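## 4. What the Press Officers Said They Did, and What They Did

The survey reported in Section 3 asked communications staff how they spend a working week. They answered with confidence. Media relations took first place, strategy second, and "other" a distant last. We then asked a smaller group to keep a log in Steno, the note-taking tool the project used throughout, and "other" won by a comfortable margin.

Of the 112 people who agreed to keep a log, 100 made at least one entry and 87 kept going for the full three weeks. The twelve who never started were, almost without exception, the same people who had rated their own time management as excellent. We draw no inference from this, though Backlund has asked that it be recorded.

### 4.1 Coding the entries

The finished logs were coded by Lundgren and Fagerlund, working separately and then meeting to argue. Each entry was given one main activity and, where needed, one secondary activity. Our original scheme had a category called "thought leadership." It was dropped after the pilot, when the two coders could not agree on a single entry that belonged in it and neither could say what such an entry would look like.

The largest category in the final scheme is approval. By this we mean any time spent getting a text past someone who did not write it. A short statement by one respondent at Truvel, a mid-sized logistics firm, was sent to four departments and came back with changes from five. The respondent did not know which fifth department had joined in, and used it anyway. The published version differed from the first draft by one adjective and a comma.

Agency staff logged less approval time than in-house staff, but more time asking whether approval had been given. Added together, the two groups come out nearly level. Benmoussa has suggested that the work is simply passed across the fence at the property line, and we have found no reason to quarrel with him.

### 4.2 The quote problem

Respondents were also asked to submit any release they worked on during the logging period. We received 489 of them. Nearly all contained a quotation from a senior executive, and nearly all of those executives were delighted. A few were thrilled. One, at Mindumgate, was "cautiously pleased," and we learned from the follow-up interview that this wording had taken two days and a phone call to the chair.

We asked who had written the quotations. In the survey, most respondents said that quotations were "developed together with" the person quoted. The logs are less generous to the person quoted. The usual entry reads something like "wrote quote, sent quote, no reply, used quote." Myklebust interviewed one executive who praised the insight in a line of his own and wanted to know where she had found it.

Releases were also sorted by subject. Awards and listings formed a group of their own, and here the logs and the releases fit together rather well: the time spent announcing a place on an industry list was, in several cases, longer than the time spent on whatever had earned it. Product news was handled faster and with fewer hands. Releases from home and interiors clients were the quickest of all, perhaps due to the modest number of people who feel strongly about a cupboard.

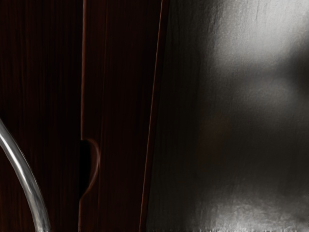 **Figure 4.** Dark wood cabinet doors with a semicircular finger pull (computer rendering).

### 4.3 Limits

The logs are self-reported, and the people reporting are paid to report things well. We tried to check entries against calendars, but calendars in this trade are full of blocks marked "hold," and on close inspection these are mostly holds against other holds. The agency sample also leans heavily on one firm, Nghiêm, whose staff were more willing than most to be studied and more candid once it began. Their logs mention lunch, which other agencies' logs do not.

A second round of logging took place in October with a shorter form. It has one box for approval and a larger one for comments. The comments are mostly about approval, and we take them up in Section 5.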